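Changing over the spare room

17 May 2026

The cold came in properly last week, so I spent the morning swapping the spare room over to its winter bedding. I do this every May and every May I forget where I put things the year before. It took longer than it should have.

The room gets used more than you'd think. Elisa Benedetti stayed for 11 nights while her place in Munance was being replumbed, and after her we had my cousin Iason and his bad back. Everyone who stays has an opinion on the bed. Iason thought it was too soft. Elisa said it was fine but the doona was too thin, and she was right, because it was the summer one and I'd been too lazy to change it.

The winter bedding lives in two zip bags on the top shelf of the linen cupboard in the hall. I got both down and only one had what I wanted in it. The other was full of beach towels. The quilted comforter was in the first bag, folded the way Mum taught me, in thirds lengthways and then over on itself. It comes from Makris, the manchester shop on the main street at Sikside, which has since closed. I paid $95 for it at their closing down sale and I've never regretted it. It's heavy and it doesn't slide off in the night.

I gave it an airing over the back verandah rail for a couple of hours, then brought it in and dumped it on the bed while I worked out what else was going on there. 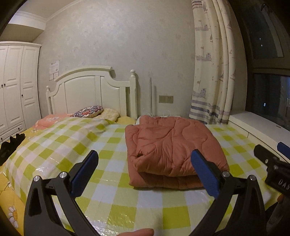 The terracotta comforter, folded up on the checked sheet.

The fringed white cloth goes across the foot of the bed in winter. It doesn't do a lot for warmth, but it's handy over your knees if you're sitting up reading. The yellow floral blanket with the daisy goes underneath the comforter for anyone who feels the cold, and comes off again for anyone who doesn't.

Pillows are where I always get stuck. There's a pale yellow one and a pink one, and neither goes with the comforter. I've looked at new pillowcases a few times, and Luvari had some plain cream ones I nearly bought, but the old ones are still good and I can't see the point of throwing them out. The patterned cushion has red, blue and cream in it, so I'm calling that the link between everything. Waraporn Srithong from next door had a look and said the room was cheerful, and I'll take that.

I keep a sheet of plastic over the head of the bed when nobody's staying. It keeps the dust off, and the dust in this house is terrible once the heater goes on. I wash it down with warm water and a bit of dish soap and hang it on the line to dry. It takes 15 minutes and saves me washing pillows.

The white wardrobe was the other job. The drawer at the bottom had been sticking for months. I pulled it right out, vacuumed underneath and rubbed a candle stub along the runners, and now it moves properly. I found one sock and a library card belonging to Ifigeneia, who moved to Adelaide seven years ago. I'll post the card to her for a laugh.

I also wiped down the headboard. Vertical slats are a nuisance to dust and there's no quick way to do it. I use an old sock over my hand with a bit of water on it and go down each one. The arched rail along the top collects the most.

Still to do: find a second hot water bottle, and get the summer doona washed before I put it away. It won't fit in my machine, so that's a trip to the laundromat. Orestis is coming up for the long weekend and he runs cold, so the daisy blanket is staying on.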